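Motorsport & Rallying > Grassroots and club events

First road rally as navigator, maps and timing — help!

Posted by na_pot_on_the_bonnet, 23/01/2021

Hi all, hoping someone can put me right before I make a fool of myself. A mate has talked me into sitting beside him on a night road rally in August (if it runs, who knows at the moment). He's done a few, I've done none. The event is the Seltasik, 280 entries wanted apparently but I can't see that happening. He has an old Testard hatch with a standard engine and decent tyres, nothing fancy.

My problem is the navigation. I can read a map fine, used to do loads of hillwalking. But the regs say we get the route in bits as we go, some of it as a list of grid references, some as "herringbones", and I have to plot it on the move. I tried it with him driving round our lanes and lasted ten minutes before I felt sick and lost the page. He thought it was hilarious. 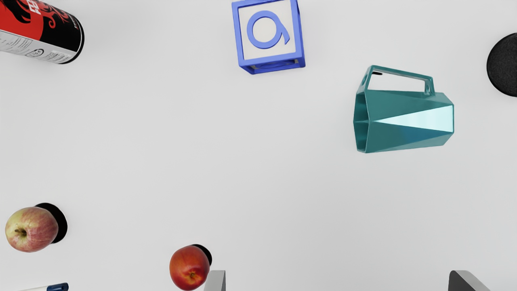
So what I want to know is

how do you practise plotting without being in the car all the time
what do you do about feeling ill
does the timing matter as much as he says, or is it mostly about not getting lost

Also he wants me to use a Listix board, which is a sort of padded map board with a light clipped on the side. They're not cheap. Is a bit of hardboard and some foam OK for a first go? I don't mind spending money if it makes a differnce but I'd sooner it went on a proper helmet for the stage stuff he keeps hinting at.

Oh and the regs mention a "quiet zone" and a "non-comp section" and I don't know if they are the same thing. Thanks in advance

3 replies

marshal_in_a_hedge

Been on both sides of this, sat in for years and now mostly stand in gateways in the rain.

Practise at home first. Kitchen table, map, kitchen timer. Get hold of old route handouts, most clubs will send you a pile if you ask nicely. Give yourself a set time for each one and don't stop the clock when you go wrong, you won't be able to on the night. Start with plain grid refs till you can do them without thinking. Then spot heights, then herringbones.

Herringbone quickly: straight line is your route, the little lines off it are the roads you DON'T take. Line on the left = road on the left that you leave alone. That's all it is. People panic when the line is drawn in a circle or backwards but the rule doesn't change, find the start arrow and go from there. If there isn't an arrow, try it from both ends and see which one gets you to the next control.
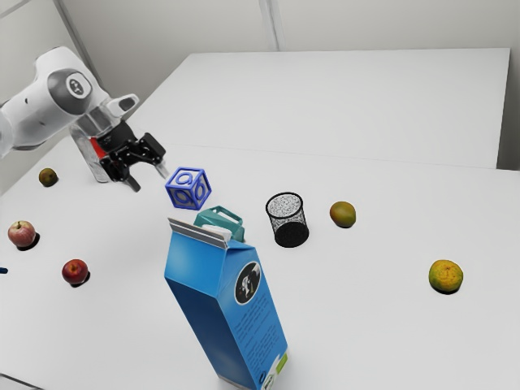

Once you can do that at the table, do it as a passenger on a boring road. Straight main road, someone driving gently, you plotting. Ten minutes, then a rest. Next week twenty. Don't go straight to bumpy lanes at night, that's why you felt rotten.

Feeling ill — tablets work for a lot of people but try them on a day when it doesn't matter, some make you dozy and a dozy navigator is no use. Check with a pharmacist if you take anything else. Ginger biscuits, window open a crack, hold the map up high and don't hunch over it. Plot as much as you can while stopped at the control. Look up at every junction. Eat something before you start, an empty stomach is worse.

Timing. Yes it matters. You lose marks for being late and normally more for being early, so don't let him blast into a control ahead of time. Write your due time at the top of every sheet before you do anything else. Check the marshal has written what the clock says as well, before you drive off. I've written the wrong minute down at 3 in the morning and I'm sure I wasn't the only one.

But missing a control costs far more than a couple of minutes. So if you're not sure, stop and look. Thirty seconds stopped is cheaper than five minutes in the wrong valley.

Quiet zone and non-comp are different. Quiet zone = houses nearby, drop the revs, no big lights, no horn, and there may be an observer. Non-comp is a link bit with loads of time in it. You can have a quiet zone inside a non-comp. Read the regs for yours though as clubs word things their own way.

turn_left_no_other_left

Hardboard and foam is fine!! I did two seasons with a bit of old shelf and gaffer tape. Spend the money on a good light and a map magnifier, secondhand if you can. Soft pencils, not pens. Take more pencils than you think, they go down the side of the seat and you never see them again till you sell the car. Tie one to the board.

dont let him shout at you either, agree before you start what you'll say for each junction and stick to it. We had "slot left" and "slot right" and nothing else.

testard_626

Disagree a bit about the board, the Listix is worth it IMO. Mine cost me 675 kroner when I lived over there so no idea what that comes to with postage now. The light arm stays where you put it which a homemade one wont.

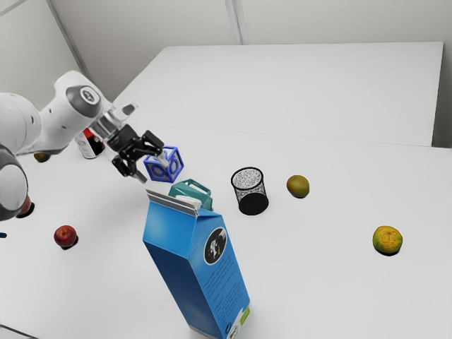
On the car side make him check the sump guard and the wiring for the map light, the older Testards have a rubbish socket and it'll drop out on every bump. Run a feed with its own fuse. And get him to zero the trip meter at each control, or better, fit it where you can reach it and do it yourself. He'll forget.

Number 626 is my old start number from a big tour before anyone asks.

na_pot_on_the_bonnet

Brilliant, thank you both, all three I mean. Have emailed the club for old handouts. Herringbones make sense now, well, the straight ones do. Will go homemade for the board and see how I get on. Trip meter is currently on his side so that's going to be a conversation.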